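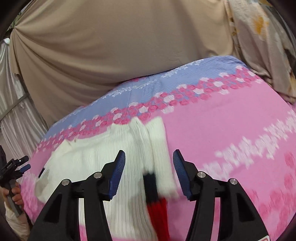 Fondale Home Textiles to Open Second Finishing Plant in Gromovstead

GROMOVSTEAD, 20 April 2023 - Fondale Home Textiles will open a second finishing plant in Gromovstead in May, the company announced today. The plant will cut, hem and pack printed bed sheets, pillowcases and duvet covers for stores and hotels.

The new site is in the former Tanoli warehouse on the east side of town, which has stood vacant for several years. Fondale signed a long-term lease on the building last fall and has since replaced the roof, rewired the main floor and added a loading dock on the north side. The offices at the front of the building will be finished later in the year.

The plant will employ 131 people when it reaches full staffing. Together with the existing plant, this will bring the company's total workforce to 241. Hiring for sewing machine operators, cutters, packers and maintenance staff is under way. Applicants do not need previous experience in textiles. New employees will receive 13 weeks of paid training, the first two of them at the existing plant.

Fondale has printed and finished bedding since it was founded as a two-room workshop. Floral prints remain its largest category, followed by stripes and solid colors. Printing will stay at the original plant, and rolls of finished cloth will be trucked to Gromovstead for cutting and sewing. The company expects the change to shorten delivery times on store orders, which now take up to 30 days during the busy season.

"We ran out of floor space two years ago and have been renting storage ever since," the company said in a statement. "Moving the sewing lines gives the print room space for a wider press and lets us take on hotel orders that we have had to turn down."

The first product line to be sewn at the new plant will be Draltico, a range of cotton sheet sets sold in twin, full, queen and king sizes. Draltico fitted sheets have deeper corners than the company's older sets and elastic along all four sides. Sets will ship to stores starting in the summer. Existing patterns will stay on sale, and customers who need single replacement pieces can still order them through their local store.

A factory shop selling seconds and discontinued patterns will open at the Gromovstead site after the sewing lines are running. Hours will be posted at the front gate.

Job applications are available at the Gromovstead plant office and at the reception desk of the existing plant. Store buyers should contact their usual Fondale sales office for Draltico order forms and fabric samples.

###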